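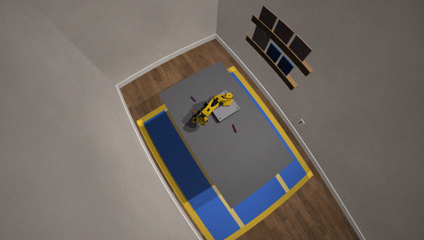 The Liltance room, with the arm over the table and the tape already down.

Filed under: Short Fiction / Work & Money

The Budget Line

The woman from purchasing wanted a number by six, and I had two of them, and they didn't agree.

I had been at Trelanthorpe for 17 years by then. We made latches. We made them for cupboards, for boats, and for a company that put them on cases for musical instruments. The latches came off the presses, went into bins, and then people picked them out of the bins and set them into trays, facing the same way. It was the last part that the new owners wanted to talk about.

Liltance had built us a model of the room. I had it open on my screen all afternoon. The arm was yellow and it stood on a gray plate on a gray table, and I could turn the room and look down on it from wherever the ceiling would have been. Blue mats on the floor, yellow tape around them. On the table they had put a purple cylinder and a red one, where our latches would go. Someone had even drawn an outlet on the wall.

I liked the outlet. I called the electrician and asked him if one outlet like that would do.

"For what?" he said.

I told him.

"What does it draw?"

I said I would find out. I wrote that down under the two numbers.

The first number was the arm. It was a fair price. I had thought it would be more, and I think my boss had too, because when I told him he sat back and said we should maybe get two. The second number was everything else. The table had to be bolted down. The gripper was quoted separately, and so were the fingers for the gripper, which wore out. There was a line for training and a line for a fence, in case the insurance people asked for one. There was a service plan, and there was a cheaper service plan under which they would come when they could.

I drove home that night in my Honda, which had a noise in the front left wheel that I was also not budgeting for.

My wife was doing the crossword. I asked her what she would pay to never have to fold a shirt again.

"Do I have to buy the table?" she said.

In the morning I went down to the floor before the shift. There were 9 trays on the cart, full, all facing the same way. The woman who filled most of them was already there with her coat on, drinking tea out of the lid of a flask. She had been at Trelanthorpe longer than I had. She knew what I was working on. I hadn't told her, but I had been walking around her bench with a tape measure.

"Show me," she said.

I had the laptop with me, so I put it on the bench and turned the room for her. She looked at it for a good while.

"What's on the shelves?"

I hadn't thought about the shelves. There were two of them on the right-hand wall, light wood, with dark square panels leaning in a row on each.

"I don't know," I said. "They come with it."

"Like in a furniture store." She pointed at the red cylinder with her little finger. "And it picks that up?"

"It will."

"That's not a latch."

"No. They do the latches after we sign."

She reached into the bin beside her and took out a handful. They came up hooked together, the way they always did, six or seven in a clump. She gave the clump a turn and a shake and they dropped apart into her palm, and she set them in a tray without looking. Then she did it again.

"Ask them about that," she said.

I asked them. The man at Liltance was polite. He said tangled parts were a known problem and there was a feeder for it, a bowl that shook, made by a company called Skuta. He could send me a quote. The quote came before lunch. The feeder cost more than the arm did. It also needed compressed air, and our compressor was down at the far end of the building, 400 feet from the bench, on the other side of a wall we didn't own.

I put it all in the sheet. I put in the air line and the electrician and the table. I put in her wages on the other side, and it felt bad to type them, and I saw that they were lower than mine had been in my second year. I checked them against payroll and they were correct.

At four I called purchasing and said I would have one number instead of two, but she wasn't going to like it.

"Is it over?" she said.

"It's over for this year."

"Can we do it in January?"

I said I could ask. I turned the room on the screen again while she looked for the form. The arm hung over the edge of its plate, and its shadow lay on the table beside it.

"There's a box here for alternatives considered," she said. "You have to put something."

I told her to put down a raise for the woman on the bench, and I gave her the figure. I could hear her typing it in.

"Is that a one-time cost?" she said.

"No," I said. "Every year."

She asked me to spell latches for the subject line, and then she sent it up.

We use cookies to remember your reading settings and to see which stories get read. By continuing to browse you accept our cookie policy. Accept – Manage settings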